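Review: Tromis Good Practice Guide for Hand-Held Gripper Work, second edition

I bought this guide in May, for our small laboratory, after we had two sessions in one week which had to be thrown away. It is a printed book of 88 pages with a set of check cards in the back pocket. Our people record tabletop tasks with hand-held grippers, and until now our rules were one sheet of paper on the door, which everybody read once.

The guide is divided by the stage of the work: the table, the grippers, the person, the recording, the storage of files. I expected that the chapter on the person would be short, but it is the longest one. It gives limits for how long the arms may be held up, it asks for plain dark sleeves, and it says that the operator can stop a session at any moment without giving an explanation. I was glad to see this last rule printed, because new operators are often too polite to stop.

The chapter on objects is also good. It recommends starting with one or two things of everyday use, like a mug and a toothbrush, and keeping the rest of the tabletop clear. The marker plate on each gripper must stay clean and must not be covered by the cable. For tasks where one hand holds the object, the second gripper should wait open and away from it. 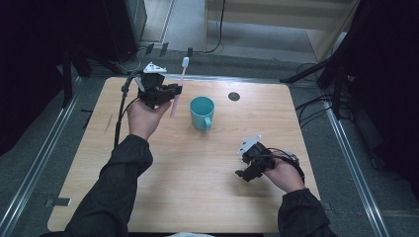
Vaida Strazds thinks that I am too kind to the book. In her opinion the cable rules are written for a room with a high ceiling and plenty of space, and she would like one page for people who have neither. She also said that a rule with the word "should" is a rule that gets skipped on a busy afternoon.

I agree with her on the cables. The guide wants every cable fixed at two points and led away behind the operator, but there is no drawing of how to do it when stands are close to the table. We solved it ourselves with fabric tape and some patience. On the word "should" I am less strict. The check cards use "must" in nearly every line, and the cards are what people have in their hands during work.

Compared with the Lambert handbook, which we used before, Tromis is easier to read and much weaker on file naming. Lambert has a full table of names for failed attempts. Tromis gives it half a page, and I still keep the old book open for this.

The binding is poor. Two cards have already lost a corner, and the index sends you to the wrong page for "grip force".

I give it four stars from five. If your group has written rules already, borrow a copy first and look at the cards.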